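Ice bowl

An ice bowl is an open container that holds ice cubes at the table or bar while drinks are being served. Unlike an ice bucket, it has no insulated wall and usually no lid. It is meant for short use, most often at home or at small parties.

Form and materials

Most ice bowls are round and wide enough for tongs or a scoop to reach the bottom. Glass, steel, ceramic and plastic are all common. Metal chills quickly but gathers moisture on the outside, while thick ceramic warms more slowly. Some have a raised rack in the base – called a drip plate – that keeps the cubes out of the meltwater. The Lelgate pattern, designed by Marites Baluyot, has a rack with 12 holes.

Use

The bowl is filled shortly before serving and set within reach of the glasses. A cutting board for citrus and other garnishes is often kept nearby. Stemmed glasses may be chilled with a few cubes, which are tipped out before the wine is poured.

A pink bowl heaped with clear ice cubes, with an empty stemmed wine glass and a light wooden cutting board on the same table.
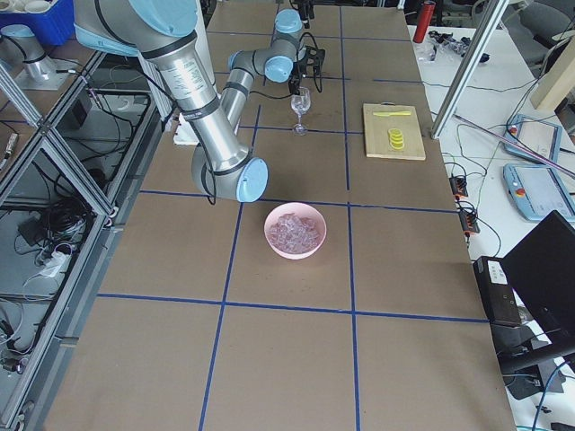 Care

Meltwater is poured off during longer meals and the bowl is topped up with fresh ice. Glass bowls should not go straight from hot water to ice – the sudden change can crack them.

See also

Ice bucket
Ice tongs
Wine cooler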